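Lists > Household Exchange > Bedding and Linens > Thread 3941

Reading time: 2 min

Subject: Re: Flat sheets that won't stay put
From: Ismail Belhaj
Date: 2021-07-17

On the earlier message, the writer said:

> We bought flat sheets for the guest rooms at Plurnmont in January and
> they come loose on the side by the wall every time. Fitted ones are not
> an option, the mattresses are all different depths. Does anyone use
> clips? And do you fold the cloth first or spread it straight from
> the pile?

We use clips on the beds at Esora. Our beds stand close to the wall too, so the far side is the hard one to reach. I do the far corners first and work back toward myself.

For the second question, I put the folded cloth down in the middle of the bed and open it from there. Shaking it out from one end takes more room than we have. Our top cloths are blue, which makes them easy to tell from the green sheets when both come out of the dryer together.

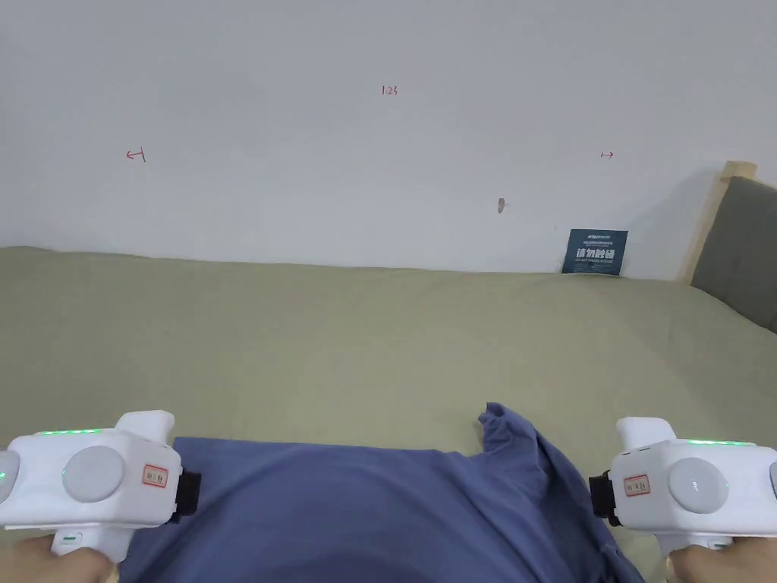 Blue cloth on the green sheet, headboard at right.

If you are going down to the bare mattress, take everything off before you start. I tried putting new sheets over old ones to save time and they slid against each other all night.

The clips I have are small black ones from Gaber, item 117, sold in a bag of 100. Put one on a far corner and leave it there while you pull the rest across. The cloth will sag between the clip and your hands, and that is fine at this stage. Lift the middle, let the folds drop out, then bring it down toward the near side.
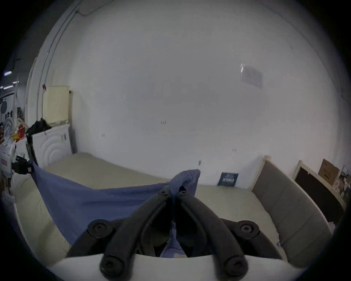 Pull on the diagonal, corner to corner. Pulling straight along the side leaves a ridge near the headboard that you then have to smooth out by hand. On an upholstered headboard I don't clip anything to the padding, only to the cloth and the mattress edge.

Lumunance has a wider clip, item 1515. I have not tried it on a deep mattress. If one of yours is very deep, measure it before you order and send me the number, and I will check it against what we have in the closet.

Ismail

Contact the list owner | © Household Exchange | Back to top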